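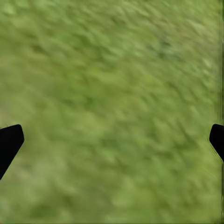

Off to Lerkberg with a shopping list

Reviews > Days out > Udar open day

I've been told to work out what a two-fingered gripper would cost us for the gardening side of the business, and I had got as far as a blank spreadsheet. So when Udar opened their doors in Lerkberg I was on the train before I'd finished my toast. 57 minutes, one change, and a long walk past a tyre place. They had coffee though!

Most of the day was spent at the screens. Udar do their first trials in simulation, using a program called Inum, and you get a computer-made back garden to drive about in (lawn, fence, trees, even a wooden play house with a ladder). I was a bit sniffy about it at first. I wanted to kick some tyres, so to speak. But it's a cheap way of finding out what you don't need, and I crossed two things off my list before lunch.
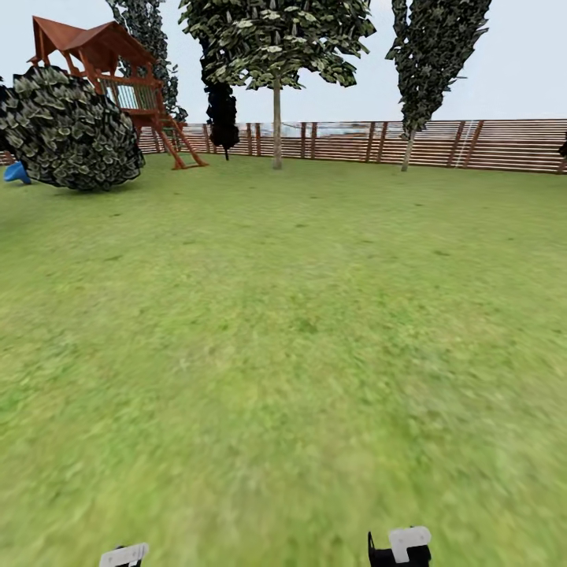 What it all costs

The price list is 31 pages long and I read it on the way home, so you don't have to. The simulator is 500 pounds a month, which made me gulp, but you can stop whenever you like. The gripper they push is the Mabuza, and the price on the front is for the gripper only. Cables, mounting plate and the support plan are all further back. Put those in your budget on day one, please, or you'll be having the chat I once had with my boss over a hedge trimmer.

Delivery is 7 weeks if you order in July, longer in the autumn. I asked about spare finger pads and got a proper answer, with a part number and everything, and I liked them a lot for that.

My own garden jobs are nearly all lawn with planting round the edges, so I kept going back to the grass and the gaps between the trees. 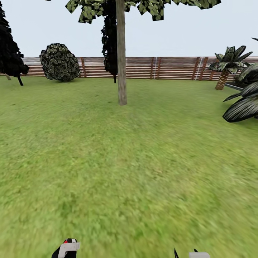
After a good long go I felt I could write down what sort of reach we need, and that's the number I'd been missing. I'm going to ask for a month of Inum in this year's money and leave the Mabuza for next year. The arm itself I haven't begun to price, and I still want to see one out in real mud.

Comments

mossylawn: Does the support plan cover pads or are they extra?

Reply from the author: Extra, sadly. Page 22-ish, small print.

tightpurse: We rented for a season first and I'd do it again. Ask them, it isn't on the list.

greenshed: Was there parking?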